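作業ノート 2023-07-03

朝から蒸す。工房の戸を開けたら接着剤の棚のあたりがもわっとしていて、まず窓を全部あけるところから始めた。除湿機のタンクは満水で止まっていた。週末に誰か見てくれると思っていたのは私だけだったらしい。次からは帰る前に空にします、はい。

今日のお題は亜麻仁油の蜜蝋ワックス。三月に仕込んだ分が底をついたので、作りなおし。前回の配合メモが見つからなくて焦ったけど、Ševčíkの古いカタログの裏に自分の字で書いてあった。なんでそんなところに書くかな。今度こそこのノートに写しておく。

油 500g に対して蜜蝋を一、テレピン少々、というのが前回。ただ前回のは冬場にちょうどよかった固さで、五月の終わりごろから缶の中でゆるゆるになって、布にとると取れすぎるんですよね。塗るとべたっとして、拭き取りに倍かかる。だから今回は蝋を増やしたい。増やしたいけど、増やしすぎると今度は伸びが悪くなって、木口でダマになる。このへんの加減がいつまでたっても勘のまま。

で、小分けで二種類つくってみた。片方は前回どおり、もう片方は蝋を二割増し。湯煎の鍋は例のへこんだやつ。蝋を先に溶かして、油は別にぬるめておいてから合わせる。冷たい油をそのまま入れると蝋がぱっと固まって粒が残る(去年それで一缶まるごとやり直した)。合わせたら火からおろして、テレピンは外で入れる。窓際じゃなくて、ちゃんと外で。Daliborさんに前にしっかり怒られたので、今回は軒下の作業台まで持っていきました。

冷めるのを待つあいだにMaredbyの蝋を少しかじってみた……というのは冗談で、爪で削って匂いを比べた。Maredbyのほうが匂いが強くて色も濃い。Kiltelura で買っていた精製ずみの白っぽいのは、ほとんど匂わない。個人的にはMaredbyが好きだけど、明るい材に塗ると心持ち黄色く見える気がする。気がするだけかもしれない。メープルとかシカモアには白いほう、くるみや桜にはMaredby、でいいんじゃないかなあ。

昼すぎ、二割増しのほうが固まった。指で押すと少し抵抗があって、ぐっと入れるとへこむ。靴クリームよりちょっと固いくらい。おお、いい感じ! 前回配合のほうはこの気温だとやっぱり表面がてろんとしていて、缶を傾けると端が動く。夏はもう二割増しで決まりでいい。

試し塗りは端材で。くるみ、楢、メープル。布は古いTシャツの背中の部分(縫い目のあるところは絶対だめ、筋がつく)。薄く伸ばして、時間をおいて、乾いた布で拭く。くるみはもう文句なしで、塗った瞬間に「ああこれこれ」という色になった。楢は導管に白く残るのがちょっと気になる。歯ブラシでこすったら取れたけど、面積が広いと面倒だろうな。先に油だけ一回すりこんでおいて、翌日ワックス、のほうが結局早いかもしれない。明日やってみる。

メープルは難しい。塗りが薄いと何も変わらないし、厚いとむらが見える。Daliborさんは「320番で止めるからだ、もっと上まで磨け」と言う。私はむしろ磨きすぎると油が入らなくなると思っていて、ここは前からずっと意見が合わない。端材を半分ずつ別の番手で仕上げて、同じ布で同じだけ塗れば決着がつくはずなので、近いうちに勝負します。負けたほうが刃物研ぎ当番。

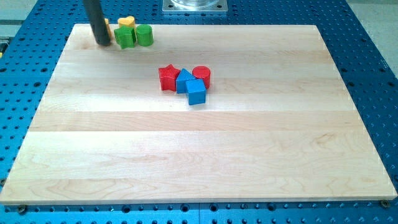
メープルのはぎ板。下半分は杢がよく出ている。

こういう淡い板だと、蝋の色の差がいちばんはっきり出ると思う。前に端材で見たときは、白い蝋だと木がそのまま少し濡れたような感じで、Maredbyだと全体に蜂蜜っぽく寄った。好みの問題なんだけど、はぎの帯ごとに色味がちがう材の場合、黄色に寄せたほうがまとまって見えるという考え方もある。悩ましい。

夕方、缶のラベルを作った。配合、日付、蝋の種類。前回の缶は「ワックス」としか書いてなくて、何の役にも立たなかった。Enderで缶の蓋をあける小さいへらを刷ってみたけど、一層目が浮いて見事にやりなおし。ベッドを拭いてもう一度。二度目はうまくいった。薄すぎて少ししなるので、次は厚みを足す。

ボロ布の始末について、しつこいけどまた書いておく。亜麻仁油のついた布は丸めてごみ箱に入れない。広げて外の物干しで乾かすか、水を張ったバケツに沈める。今日も流しの横に丸まったのがあったので広げておきました。心あたりのある人、頼みますよ。

残り:テレピンが瓶の底に少し。蝋はMaredbyの塊が最大9個ぶん入る箱に半分くらい。精製の白いほうはもうないので注文。ついでにTシャツ、要らないのがある人は持ってきてください。綿のもの限定で。

明日は楢の油引きと、除湿機のホースを流しまで延ばす件。内径を測ってからホームセンターへ。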